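Brundevdale Institute of Technology
Robot Learning Laboratory – Course Handout 6
Collecting Demonstrations in Simulated Kitchens
September 29, 2019

Purpose of this unit

Students have so far worked with example sets prepared by the teaching staff. In this unit each group gathers its own. The examples will be used in December to train the policy described in Handout 5, and their quality will limit what that policy can learn.

What counts as an example

An example, or episode, is one complete attempt at one task by one operator. It contains the view from the robot, the positions of both arms, the state of each gripper, and a short written instruction. An episode without an instruction cannot be used and will be removed when the set is checked.

The course uses the Tanel simulator with the Sernholm kitchen collection. Counter surfaces, wall colors and small objects differ from one kitchen to the next, and groups should record in several of them. A policy trained against a single background tends to rely on that background. 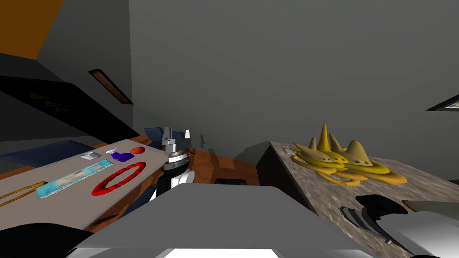
Instructions should name the object and the place it is to go, in the words a person would use at home. "Put the red ring on the granite countertop" is acceptable. "Move item to target" is not. Where two objects could fit the same words, add a color or a position.

Failed attempts

Do not delete a failed attempt. Mark it as failed and state the cause in the notes field: missed grasp, dropped object, collision, or operator error. Pauses of more than 14 seconds should be trimmed at the start or end of an episode, but never in the middle – a cut there produces a jump in the arm positions.

Size of the set

Last year's class submitted 645 episodes, of which 189 were rejected. Most rejections were for missing instructions or for a camera view that had been changed partway through. The view must stay tied to the robot for the whole episode, even when it is steeply tilted.

Submission

Files are to be placed in the group folder on the Fedoruk server, with one log sheet per kitchen. The log sheet lists the episode number, the instruction, the result and the operator's initials.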